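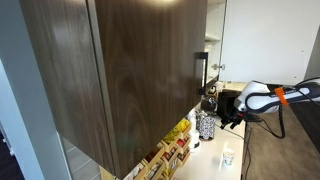 Figure 1. The coffee corner station, one upper cabinet door open, gripper over the counter near the coffee machine.

Handout 2: Collecting demonstrations for a learned policy
Lab course, January block
Prepared by Fulvio Amato, with corrections by Ada D'Amico

1. What we want from a demonstration

In the first handout we treated the policy as a function from observation to action. Today we speak about where the pairs come from. In our course they come from you. One person moves the arm by teleoperation and the system Trernine writes down the camera images, the joint positions and the gripper command. One complete attempt at the task, from start pose to end pose, is called an episode.

The policy will copy what it sees in the episodes, also the parts you did not intend. If the operator always waits before closing the gripper, the policy learns to wait. If the operator always comes from the right, the policy has no idea what to do when it finds itself on the left. Please keep this in mind during the whole session.

2. The station

We work in a kitchen corner and not on a clean laboratory table. The counter in Figure 1 has a coffee machine, a patterned canister, a rack with small packets and a paper cup near the front edge. For the exercise the paper cup is the target object. Everything else on the counter is called context.

Some properties of this place make it more difficult than it looks:

The countertop is white and glossy. It reflects the light from above, and a white cup on a white surface gives weak edges in the image. The blue print on the cup helps.

The upper cabinets hang over the counter. The open door takes space exactly where an operator likes to lift the arm. Plan the path before you start.

A cable hangs under the arm. When you turn the wrist, look at the cable too, it must not catch on the rack or pull the canister.

3. The task for this week

Pick up the paper cup and place it in front of the coffee machine, upright, with the gripper fully released at the end. The instruction text saved with each episode is: "put the cup in front of the coffee machine". Do not change the wording. In the next block we will study different wordings, and then we need one clean set to compare with.

The course goal is 500 accepted episodes over all groups. Last year's set, called Woltance, has 1101 episodes, but it was recorded with one cup position only. The policy trained on it was very good at this position and failed when the cup was moved by the width of a hand. More data of the same kind would not repair it.

4. What to vary, what to keep

Vary between episodes:
– the position of the cup, inside the reachable part of the counter
– the rotation of the cup, so that the print faces different ways
– the cabinet door, open or closed
– the position of the context objects, in small steps

Keep the same:
– the start pose of the arm
– the camera position and exposure
– the final area for the cup

Change the door only between episodes and note it in the log. I know it is tempting to make all open-door episodes first and all closed-door episodes after. Please mix them. Light in the room changes during the afternoon, and if you work in two long blocks the door and the light become the same variable.

5. Accepted, rejected, recovered

Reject an episode if the cup falls, if a person's hand enters the workspace, or if the recording has a gap. Do not reject an episode only because you missed the first grasp. If you opened the gripper, corrected and continued, mark it "recovered". These episodes are valuable – they show the policy states which a perfect operator never visits.

An operator change is required after 9 episodes. Tired hands make slow and strange paths.

6. Before Friday

Each group uploads its log and its episodes to the Prernel folder. Watch every episode once at double speed before the upload. Write one paragraph on which cup positions you avoided, and why. Almost all groups avoid the positions near the rack, and Ada will ask you about this.

Question to prepare: a policy trained on your data succeeds with the door closed and fails with the door open. Give two explanations, and for each one a test with new episodes that would separate it from the other.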